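Drornix Publishes Gripper Inspection Rules for Small Robot Users

July 17, 2022

Drornix has published a set of inspection and recordkeeping rules for robot grippers, aimed at shops and labs that run a handful of arms and have no full-time safety staff. The document is 30 pages long and can be downloaded free of charge. It covers grippers with moving fingers, the fasteners that hold them together, and any camera mounted at the wrist.

The rules were drafted over the winter and sent out for comment in February. Drornix received 200 written comments, most of them from maintenance technicians. Several sections changed as a result, including the one on how often a gripper has to be checked.

The first draft called for a full inspection every month. The final version ties it to use: a full inspection is due after every 2000 grip cycles or after any collision, whichever comes first. A shorter visual check is still required at the start of each shift. Shops that can't read a cycle count from their controller may keep the monthly schedule, but they have to say so in writing in the gripper's log.

"The monthly rule was easy to remember and it didn't match what people were doing," said Leilani Escobedo, who led the drafting group. "One site runs an arm for an hour a week. Another runs three shifts. They shouldn't be on the same calendar."

The start-of-shift check has to be done with the arm stopped and the gripper's power locked out. The operator looks at each finger for bends, chips and rubbed areas, checks that fastener heads are seated, and moves the fingers by hand if the manufacturer allows it. Threaded parts are checked for debris and for play. Anything found goes in the log before the arm is powered up again, even if it is fixed on the spot.

Screws removed for any reason must be put back with a torque tool set to the manufacturer's figure. Where the manufacturer gives no figure, the shop has to ask for one and keep the answer on file. Marking fasteners with a paint line is recommended but not required. Commenters were split on that point, with some saying the paint flakes off onto parts.
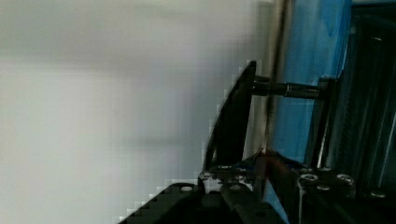
Wrist camera view of a gripper, with a curved black finger, a threaded rod and screw heads on the base.

Wrist cameras get a section of their own, which was not in the first draft. Under the new text, a view from the wrist camera may be used to look over the gripper between shifts, but it does not replace the visual check. The inspector still has to look at the far side of each finger and at any fastener the camera can't reach.

The section also sets terms for keeping images. A reference image is to be saved whenever a gripper is installed or rebuilt, and a new one taken at each full inspection with the fingers in the same position. Images are filed by gripper serial number, not by arm, so that the history follows the hardware when it is moved. If people can be recognized in an image, the shop must either crop it or get their consent before it is stored.

Navura, which makes parts trays and small fixtures, tried the draft rules on its assembly line this spring. The company reported that the shift check took longer than expected in the first two weeks, mainly while operators were learning the log form. It asked for a one-page version of the form, and that is now included as an appendix.

Prornier, an integrator, raised a different issue. Its comment said many customers swap fingers between jobs and do not treat the swap as maintenance. The final rules say a finger swap counts as a rebuild if any load-bearing fastener is removed. Quick-change fingers that lock without tools are exempt, though the lock itself has to be tested with a pull by hand after each change.

The rules are voluntary. They do not replace workplace safety law, the risk assessment for the robot cell, or the manufacturer's manual, and the document says the manual wins where the two conflict. Drornix said it will not certify shops or issue a label. Dvorak, a training provider, plans to offer a half-day class based on the text, with up to 25 people per session.

Some requests were turned down. A group of commenters wanted a fixed replacement age for fingers, and the drafters decided they didn't have enough wear data to set one. The document instead asks shops to record the cycle count each time a finger is retired, along with the reason - wear, bending, cracking or a change of job. Drornix will collect those records from shops that agree to share them, with company names removed.

Suction and magnetic grippers are outside the scope for now. Escobedo said the group had started notes on suction cups but had set them aside to finish the current text. "The failure modes are different and we would have ended up with two documents stapled together," she said.

Corrections and comments on the published version can be sent to Drornix through the form on the download page. The drafting group will go through them twice a year, and changes to the inspection intervals will be posted for comment before they take effect. Shops already using the February draft can keep their existing logs and switch to the new form at the next full inspection.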